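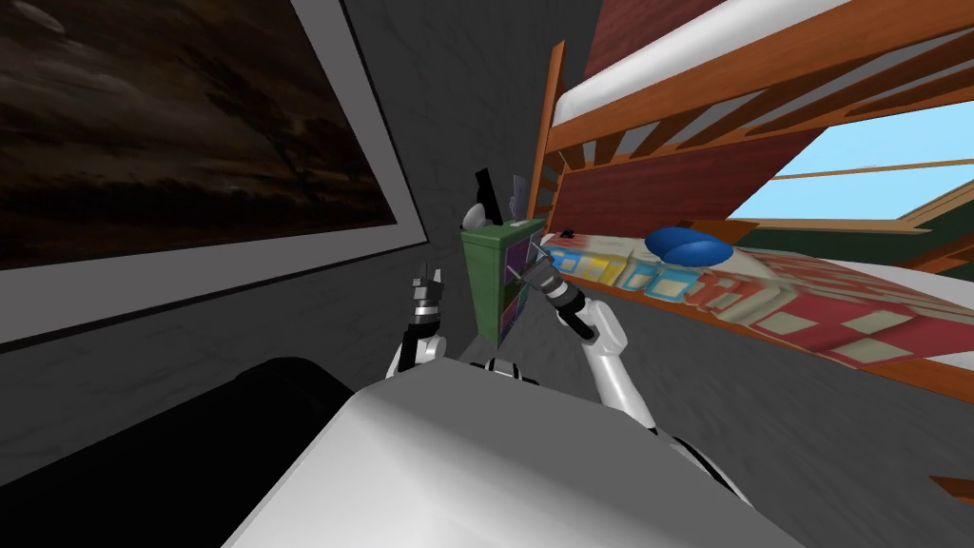
Robot's-eye view of the practice bedroom, Pondeck open day, Nellstead

So I spent my Friday off at a robot open day and I have thoughts. Thread, probably a long one, sorry to everyone who follows me for the bread.

Pondeck has the second floor of the old Espinoza building over by the bus depot. I've walked past it for years and figured it was a call center. They had a paper sign taped to the elevator with an arrow pointing up, which made me laugh, because where else was the elevator going to go.

You sign in, get a sticker with your first name, and then you get put in a group. Mine was me, two high school kids and their dad, and a retired couple who had clearly read up on all of it beforehand and asked way better questions than I did.

First stop was the simulation room and that ended up being my favorite part of the whole day! I was expecting metal arms and safety fences. It's desks. Big screens, a couch, and a kid's bedroom up on the monitors with a bunk bed and a patchwork quilt, all of it computer made.

The robot is in there too, white with two arms, and you're looking out from up near the top of it, so its own body takes up a big chunk of the bottom of the screen. Took me a minute to stop feeling like I was wearing it. Everything's at a tilt. The bunk bed looks like it's on a ship.

Évan Tanguy ran our session. Super patient guy, talks with his hands, which is funny when your job is robot hands. He said the software they run it all in is called Truvex, and that they have 900 rooms in there. Bedrooms, kitchens, laundry rooms, a couple of garages. The bedroom was the one they had loaded for visitors.

I asked why a bedroom and he said homes are messy in a way factories aren't. A factory puts the part in the same spot every time. In a bedroom there's a painting on the wall and a pillow someplace and a dresser with stuff on top, and the robot has to work out which of those things it's been asked to deal with.

The dresser! Let me talk about the dresser. It's green with a purple panel on the side and I want it for my actual house. It had three little things sitting on top and I kept worrying about them the way you worry about a glass near the edge of a table.

The retired lady asked if it matters when the robot bumps into something in there. Évan said it matters a lot to the score and not at all to the furniture. Every run gets graded. They hit reset and the room goes back to how it was. I would like this feature for my kitchen.

Then they let us drive. You hold a controller in each hand and the arms on screen go (more or less) where yours go. More or less is doing a lot of work in that sentence. I'm left-handed and I still kept mixing up which arm was which.

The hard bit is depth. On a flat screen I could not tell if my gripper was next to a thing or a foot in front of it. The teenagers had zero trouble with this. The younger one got it in a couple of tries and then stood there looking bored while the rest of us flailed.

My official score was 68. I don't know what it's out of and I decided I didn't want to ask.
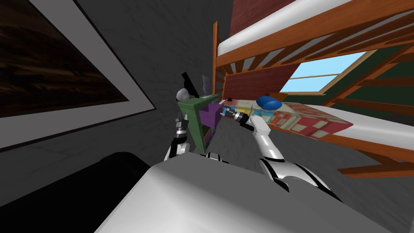 Saulius Bite: did they say how much of what it learns in there carries over to a real arm? That's the part I never get a straight answer on. Everybody's demo looks good on a screen

Good question, and the dad in our group asked nearly the same thing. What Évan told us is that it carries over better than it used to and worse than they'd like. They change stuff around on purpose between runs, like the light and the floor and how heavy things are, so it doesn't get attached to one version of the room.

He also said friction is the big headache. Squeezing something from both sides in a simulator depends on how slippery somebody told the computer it is, and real things don't come with a label. I wrote that down on my hand because I'd left my notebook in the car.

And they did have a real one, Saulius, it was the second stop! Separate room, tape line on the carpet, everybody behind the tape. It moved a towel from a chair to a basket. It took 3 tries. I found the tries more interesting than the one that worked – it would get close, stop, back off a little and come in from another side.

The woman running that room let us put our hands on the gripper while it was powered off. The fingers are smaller than you'd think and kind of rubbery on the inside. The older gentleman asked if it could open a jar of pickles and she said please don't get her started on jars.

Snack report, since I know some of you only care about this: coffee was fine, the little lemon cookies were excellent, and they ran out of cups so I drank mine out of a measuring cup from the break room.

Things I didn't love: the parking is a mess and you'll circle. The simulation room is warm with all those computers going, so wear layers. And the talk at the end was mostly for people looking for jobs, with a lot of slides. I ducked out partway and went back to watch somebody else drive.

If you have kids who like games, take them. Ours was full by lunchtime and the group behind us had to wait out in the hallway. Sign-up is on a sheet at the front desk, or you can call. I don't think they've figured out online booking yet, which, okay, robot company.

They're doing another one in June and Évan said they're hoping to have a kitchen loaded by then, with a dishwasher to unload. I already put my name down. I plan to practice with two pairs of salad tongs until then.

Oh, and someone DM'd to ask if it's free. Yes, free, and you get to keep the sticker. Mine's on my laptop now.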